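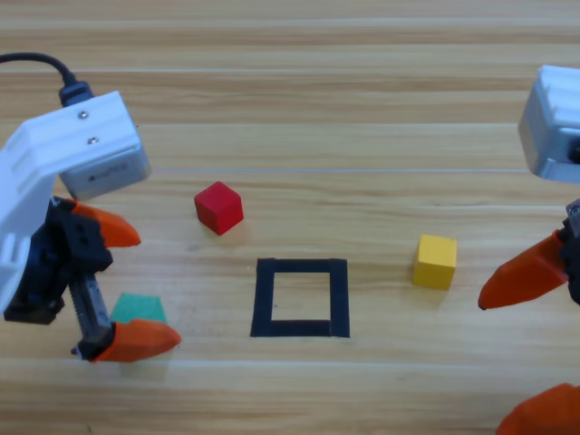 September, afternoon. Picking up the controller comparison again, Niven board against the old Herska one, and this time I wanted both arms on the same job so I can stop arguing with my own notes! The task is dull on purpose: cubes into the tape square, one at a time, no stacking. Red and yellow sit out in the open and I don't expect trouble from those. Green is the one I care about, over on the left with the lower orange finger partly in front of it, and that's the sort of start where the Herska likes to close early and shove the thing sideways.

Settings, before I forget them again: gripper speed limit 4000 on the Niven, 3000 on the Herska (it buzzes above that and I'm tired of the buzzing). Same finger set on both arms, the orange Tutano prints. I did try the Ninusport pads last month and they were lovely and grippy, but they peeled at the tips after two sessions, so no.

First go with the Niven felt smoother on closing - less of that little hop at the end of travel. Opening is slower though, and I keep wanting to nudge it along. Three more rounds per controller, then swap left and right so I'm not just measuring which arm has the better rack.

To do: redo the bottom strip of tape near the right end, the seam has a step in it. Also find the short Herska cable, the long one drags.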